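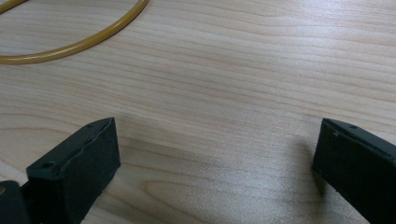
第11卷　第2期

新闻稿

Suleo河港口述史档案正式对外开放
Ververidis地方史基金会公布查阅办法、整理规范及后续征集安排

（Suleo，11/2/25）Ververidis地方史基金会今日宣布，由该会主持采集、整理的Suleo河港口述史档案即日起向公众开放。档案收录曾在Suleo河港及沿岸行业工作、居住的人士的访谈录音，并附逐字稿、人物小传、地名对照表和由受访者家庭提供的书信、账簿、照片复制件。读者可在Suleo市立图书馆及Nostiseck渡口旧税房内设的2间阅览室查阅，查阅不收取费用，亦不要求读者具有研究机构的介绍函。

该档案的采集工作历时11年。其间，河港的货运业务迁往下游新港区，原有的仓栈、缆绳铺、船具行和羊毛打包场陆续停业，旧渡口改为步行桥。基金会认为，这一时期恰是老一辈从业者尚能亲口讲述、而相关实物和文字记录正在迅速散失的阶段，及时采录具有难以替代的价值。

基金会理事长Beca Gape在开放说明中表示：“河港的文字史料并不算少，港务日志、关税册、保险文书都保存了下来。可是这些文件里见不到装卸工怎样分班，见不到船娘怎样在涨水之前把孩子送上岸，也见不到打包场的女工用什么样的口令配合手上的动作。我们请当事人把这些讲出来，录下来，再交还给这座城市。”

档案的由来

河港口述史的采录，最初源于Nostiseck渡口旧税房的修缮。修缮期间，工人在阁楼夹层里发现了一批渡工的值班簿，簿内除记载开船时刻、水位和乘客纠纷之外，还夹有不少便条，多为渡工之间调班、借款、托买药品的往来文字。旧税房的管理方将值班簿送交基金会鉴定，基金会在核对人名时陆续联络到若干位仍居住在Suleo的渡工后人，并通过他们结识了更多河港旧人。

早期访谈没有固定的提纲，也没有统一的设备，录音多在受访者家中的厨房或者院子里进行。背景里时常听得到水壶、收音机和邻居说话的声音。基金会在后期整理时决定保留这些声响，只对严重影响辨听的部分作有限处理。处理前后的两个版本均予保存，读者可以申请对照收听。

随着采录范围扩大，基金会设立了专门的口述史部，由Rochelle Grimshaw出任主任。该部重新拟定了访谈流程，规定每位受访者在正式录音之前须有一次不录音的会面，用于说明用途、听取顾虑、商定不愿谈及的话题。正式访谈结束后，逐字稿须送受访者或其指定的亲属过目，受访者有权删去、补充或者限制开放任何段落。

Rochelle Grimshaw介绍，这项流程令整理进度明显放慢，却也使档案的可信程度大为提高。她说：“有一位老先生，初次会面时只肯谈天气和鱼价，过了一个冬天，才把打包场停工那年的事情从头讲起。后来他改稿改得极细，连自己记错的船名都逐个订正。假如我们当时急着把录音做完，这些内容一句也留不下来。”

馆藏内容

档案按行业与地段编排，主要包括渡运、装卸、羊毛打包、缆绳与帆布、船具买卖、河岸饮食、季节性短工和居住生活等部分。其中，羊毛打包场的访谈最为完整，涵盖选毛、洗毛、压包、缝口、过磅、刷唛等各道工序，受访者既有操作工，也有工头、记账员和场医。记账员一组的访谈特别谈到工资的计算方法，对于理解当时的计件制度颇有帮助。

渡运部分以Nostiseck渡口为中心，兼及上游的两处小渡。受访者详细讲述了不同水位下的行船路线、雾天的喊号方式、夜渡的收费惯例以及渡工家庭轮流守夜的安排。喊号部分另有专门的示范录音，由当年的渡工在岸边重喊，录音时的风声和回声一并保留。语言学者和音乐学者对这组录音已表示关注。

河岸饮食部分收录了多位摊主和食堂厨工的讲述，内容涉及早班粥摊、鱼汤铺、茶水棚及节令食品。基金会在整理时发现，不少菜式的名称在沿岸各地段叫法不一，同一名称所指也未必是同一种食物，因此在逐字稿之后附有词汇说明，列出各种叫法及其使用地段，不作统一。

居住生活部分涉及租屋、婚嫁、生育、上学、疾病、丧葬和邻里互助。由于此类内容往往牵涉多个家庭，基金会对其中的姓名作了较为严格的处理。凡未获当事人或者其直系亲属同意的，逐字稿一律以代称标示，相应的录音段落暂不开放。

访谈共使用4种语言。逐字稿先以受访者所用语言完成，再译为通行语文，两种文本并列刊出。译稿中遇有无法对译的行业用语，保留原词并加注释。翻译与校订由Hamdia Chala主持，她曾长期从事沿海方言词汇的记录工作。

Hamdia Chala在说明中写道：“河港的话是混着讲的。一句话里，前半句是家乡话，后半句是码头上的行话，数数时又换成第三种。校订的人最容易犯的毛病，就是把它理顺了，理顺之后人就不见了。我们的原则是，宁可让读者多看一条注释，也要让讲话人的句子保持原样。”
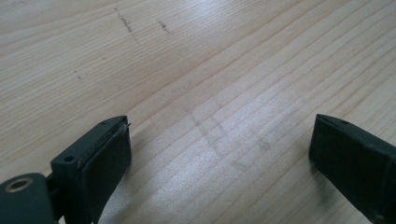
逐字稿的标注体例亦由翻译校订组拟定。停顿、叹息、笑声和重复用语均以括注方式标出，听不清楚的词句以空格标示，并注明其在录音中的时间位置，校订者不作推测填补。受访者在讲述中引用他人的话，如能辨明出处，注明说话人的身份；无法辨明者，照录原句。对于明显的年代或者地名错误，正文不改，另于页下说明。

录音修复与保存

早期录音中有相当部分以磁带形式保存，存放条件不一。基金会委托Rolley音像修复公司承担转录及修复工作。按照双方约定，每盘磁带在转录前先行检查带基、清理霉斑，确认可以安全播放之后，再以原速完整转录，中途不作剪接。磁带盒面、内衬纸及手写标签同时拍照存档，与转录文件使用同一编号。

Rolley公司项目负责人Nikau Costigan表示，修复工作中最费工夫的是辨认速度。他说：“有些录音机的电池快用完了，带子走得慢，回放时人声就会变尖。我们只能找录音里可以参照的声音，比如教堂的钟，再一点一点把速度校回来。校正的依据全部写在修复记录里，日后若有人认为我们校得不对，可以从原始转录重新做起。”

修复后的录音分存于Suleo市立图书馆地库与基金会异地库房。两处库房均设温湿度监测，定期核对文件完整性。原始磁带仍由基金会保管，不对外借阅；确因研究需要查看实物者，可以提出书面申请，由馆员在场陪同。

受访者家庭提供的书信、账簿和照片，原件均已归还各家，档案中所存为复制件。部分家庭其后自愿将原件捐赠或者寄存，基金会与其分别签订了捐赠书或寄存协议，并在目录中注明来源。捐赠人要求匿名的，目录只列捐赠年份和材料类别。

查阅办法

读者首次查阅，须在任一阅览室办理登记，登记时出示载有姓名的证件即可。未成年读者可以在监护人或者教师陪同下查阅已公开的部分。阅览室备有耳机、放大镜和纸质目录，目录按人物、行业、地段及主题分别编排，可以交叉检索。馆员可以协助读者查找，但不代为撰写摘要。

已完全公开的录音和逐字稿，读者可以当场收听、阅读和抄录。需要复制者，应填写用途说明；用于个人学习、课堂教学及非营利展示的，一般即可办理。用于出版、广播和影视制作的，须另行提出申请，由基金会征询受访者或其亲属的意见后答复。引用时请注明档案名称、受访者姓名或代称以及编号。

限制开放的段落，目录中会标明限制的类别和预计解除的条件，使读者知道该处存有材料。基金会不接受任何要求提前解除限制的私下请托。受访者及其亲属如希望调整开放范围，可随时与口述史部联络，调整自确认之后生效。

两处阅览室的目录完全一致，收听设备也相同，读者可就近前往。旧税房阅览室位于二层，楼梯较窄，行动不便的读者可预先通知，由馆员将所需材料送至一层的接待间。市立图书馆阅览室设在地方文献部之内，入口处有坡道。随身物品请存放于入口处的储物柜，阅览时仅使用铅笔。

市立图书馆地方文献部主任Kirsty Pirihi对档案入驻表示欢迎。她指出，地方文献部历年所藏的港务日志、行业名录和旧报纸，可以同口述材料互为参证。她说：“读者来查祖父的船，过去我们只能拿出登记册，告诉他船的吨位和船主。往后他还有机会听见同船的人怎样讲这条船漏水、讲船上的饭好不好吃。对于一个家庭来说，这两样东西分量不同，都应当找得到。”

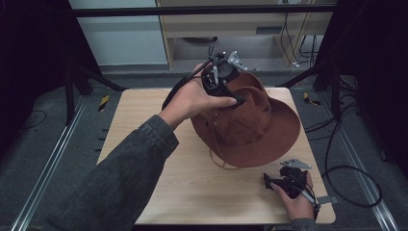

地方文献部已着手将馆藏的港务日志与口述档案的目录互相标注。凡口述中提及的船名、仓号和事故，如在港务日志中有相应记载，目录内即注明卷册和页次；记载与讲述有出入的，两说并列。该项工作先从渡运部分做起，其后推及装卸和羊毛打包。标注结果随时更新，纸质目录则定期换页。

开放期间的公众活动

为配合档案开放，基金会与市立图书馆将联合举办系列公开讲座与听读会。听读会采取集体收听的形式，每次选取一段经受访者同意公开的录音，由整理人员说明背景，与会者可就内容提问或者补充。今年十月举行的试办场次中，有听众当场认出录音里提到的茶水棚，并带来其家人保存的招牌旧照，相关材料已在征得同意后复制入档。

首场讲座由Rochelle Grimshaw主讲，题为“从值班簿到访谈”，介绍档案的形成过程以及采录中的取舍。其后由Hamdia Chala主讲河港行话的词源和流变，并现场播放渡工喊号的示范录音。Nikau Costigan将以若干盘受损磁带为例，讲解家庭录音资料的日常保存方法，内容包括存放环境、播放前的检查和标签书写的注意事项。讲座不收取费用，座位有限，须提前登记。

旧税房一层另设小型陈列，展出渡工值班簿、票据、船灯和缆绳样品，配以访谈文字摘录。陈列说明同时以访谈所用的各种语言书写。值班簿因纸张脆弱，展期内将定期翻页，每次只展示摊开的一面，其余各页可以在阅览室查看复制件。

面向学校的教学材料亦在编写之中。材料以录音片段配合地图、账页和词汇说明，供教师在历史、语文和地理课程中选用。编写组邀请当地教师试教并提出修改意见，已知的意见包括缩短单段录音的长度、增加背景地图以及为听力较弱的学生提供大字逐字稿，上述意见均予采纳。教师可向口述史部索取试用本。

后续征集

基金会同时公布下一阶段的征集计划。新一阶段以河港迁移前后的居民搬迁为主题，希望访问曾居住于仓栈后巷、打包场宿舍以及渡口两岸棚屋的人士，并征集与搬迁有关的通知、租约、信件和照片。该阶段由基金会自有经费支持，不接受附带内容要求的赞助。

有意接受访问者，可以由本人或者亲友代为联络。访问人员将按受访者方便的时间与地点前往，访问所需的交通和复制费用概由基金会承担。曾在早期接受访问、如今希望补充或者更正内容的人士，同样欢迎与口述史部联络。补充内容将另行录音，与原有访谈并存，不覆盖原稿。

对于家中保存旧录音、旧录像而无法播放的居民，基金会可以代为检查，并在条件许可时协助转录一份供其自存。材料是否捐入档案，完全由持有人决定，与能否获得协助无关。送交材料时请勿自行倒带或擦拭，保持原有的包装和标签即可。

Beca Gape在谈及今后工作时表示，基金会将把整理经验写成工作手册公开发布，供其他地区的地方史团体参考。手册内容包括会面记录的格式、同意书的写法、逐字稿体例以及与家属发生分歧时的处理方式。她说：“我们也有做得不妥当的时候。有的访谈问得太急，有的稿子送回去太晚，受访者已经不在了。这些都会写进手册。别的地方若是刚刚起步，看到我们在哪里走了弯路，也许用处更大。”

关于受访者

基金会谨向全体受访者及其家庭致谢。部分受访者在档案开放前辞世，其录音均依照生前签署的同意书处理；未及签署完整文件的，由亲属代为决定，或者暂不开放。开放当日，受访者及其家属优先入室收听，并获赠本人或者亲人访谈的完整副本。副本包括录音与逐字稿，采用各家庭便于使用的形式制作，有需要者可申请印刷本。

受访者名录依本人意愿编列，愿意具名者按姓名排列，不愿具名者以行业和地段标示。名录置于两处阅览室入口，供公众翻阅。名录如有错漏，请告知馆员，以便订正。

关于Ververidis地方史基金会

Ververidis地方史基金会是设于Suleo的非营利机构，从事地方史料的采集、整理、保存和公开，历年编有河港行业词汇、沿岸地名考释及多种资料目录。基金会下设口述史部、文献部和教学推广部，日常工作接受外部审计，年度报告可以在市立图书馆查阅。

关于Suleo市立图书馆地方文献部

地方文献部收藏与Suleo及其周边地区有关的图书、报刊、地图、手稿和公共机构档案，并提供家族史与房屋史查询服务。读者可持登记证在部内阅览，部分复制件可以外借。

媒体查询

采访、录音片段及图片使用事宜，请与Ververidis地方史基金会口述史部联络，由Rochelle Grimshaw统筹答复。涉及录音修复技术的问题，可转请Rolley音像修复公司Nikau Costigan说明。媒体如希望采访受访者或其家属，请先将采访提纲送交口述史部，由该部转达并征询意愿；未经本人同意，基金会不提供任何受访者的联络方式。

使用档案录音片段的媒体，请于播出或刊发时注明“Suleo河港口述史档案”，并保持片段的完整语句，不作改变原意的剪接。刊播后请寄送样本一份，由文献部存档。

（完）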